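# The Hard Water of Duvberg

In the town of Duvberg, every kitchen has a small bottle of vinegar near the sink, and it is not for the salad. It is for the kettle. When I moved here I did not understand this. After one month my kettle had a white skin inside, thick like an eggshell, and my neighbor looked in it and laughed at me in a friendly way.

The water comes from under the limestone hill at Cula, 16 kilometers to the north. Rain falls on the hill and goes down slowly through the stone, and on its way it takes a part of the stone with it. The people at the waterworks told me that the journey takes many years. So what I drink with my breakfast fell as rain when I was still living in another country and speaking only my first language. I think of this often, more than is useful.

Nobody in Duvberg is afraid of this water. It is clean and it is cold, and older people will say that it has made their bones strong. They say also that the coffee is better in Lozano, across the river, where the water is soft and comes from a lake. Both towns are proud, and both buy their coffee from the same roaster.

The bathroom is where a newcomer feels the difference first. Soap does not want to make foam. You rub and rub, and what you receive is a gray film on the skin and a gray ring in the tub. The minerals in the water join with the soap, and the result does not rinse away so easily. It stays in hair, it stays on glass, and it stays in cloth.

I visited the laundry Costico, behind the train station, which washes for two hotels and for the public swimming hall. In the high season, in June, they wash 3,000 pieces in a week. The back room is hot and very loud, and everyone there speaks with the hands. The washing machines are connected to a softener as tall as a door, filled with resin, and next to it stand the bags of salt. Before the softener was installed, I was told, the hotels complained every winter that their guests were drying themselves with bread crust.
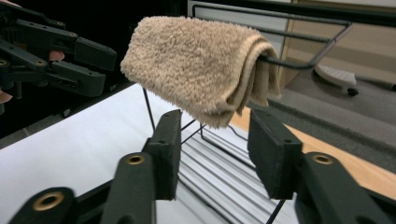 Why does a towel become stiff when it is washed in hard water?

The minerals and the soap leave a deposit between the fibers, and when the cloth dries without movement, the fibers stay stuck to each other in the position where they were.

At Costico they explained me the home cure with great patience. Use less powder, not more, if the powder has already left its mark. Put a cup of white vinegar in the rinse, but not each time, for the rubber parts of the machine do not like it. Never mix it with bleach, which makes a dangerous gas. Shake each towel hard before hanging it and again after. Fabric softener they do not recommend for towels, as it covers the loops with a kind of wax and then they drink badly.

I have followed this advice for one winter. My towels are better. They are still not like the towels of my mother, but I suspect that a part of this is memory and cannot be washed in.

There is a discussion in the town now about softening the water for everybody. A plant would be built at Cula, and each household would pay 800 crowns a year for it. Those who are in favor speak about water heaters, which fill with scale and use more power to do the same work. Those who are against speak about the taste. There was a public meeting in the school, where a glass of each water was offered at the door, without labels. I chose the hard one as the better, and I was surprised by how pleased I felt.

A plumber who sat beside me had brought a piece of pipe from an old house on the square. From outside it was an ordinary pipe. Inside, the opening had become so narrow that only a pencil could pass. He gave it around the rows and people held it to the light, one after another, and looked through to the other side. He was himself against the plant. He has, he said, two children in school and a good business.

The vote will be in the spring. Until then I buy my vinegar in the big bottle, and on the first evening of every month I boil it in the kettle with the window open. From the smell that comes up the street I know that several of my neighbors are doing the same.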